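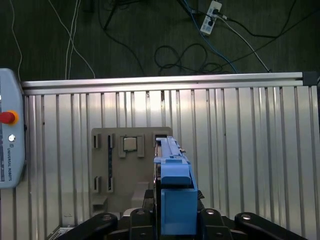
Fixture boards: storage and mounting

The tan boards are now the standard fixture for slot work at the Nondham site. Each one has a flat, matte face with a straight top edge, and the holders are mounted directly on that face. The two slot holders on the left side match, one above the other, and take the same insert.

Boards are to be kept upright when in use. Flat placement is still allowed for cleaning and for changing holders, but parts seated in the slots should be removed first. Wipe the face with a dry cloth – solvent dulls the finish and leaves marks near the raised walls.

Edivaldo Brandão has checked the first batch against the April drawing. Of 331 holders measured, 6 were outside tolerance at the mouth of the slot and have gone back to Flodum for rework. The other dimensions were within limits. Slot width should be rechecked after every 2,000 insertions and the reading entered on the board's card, with the initials of whoever took it.

Replacement holders are stocked under Seker in the parts list. Order them in pairs, upper and lower, and quote the drawing revision. Requests for the next batch close on 25th June. Boards with worn holders can stay in service until the new parts arrive, provided the last reading is within limits.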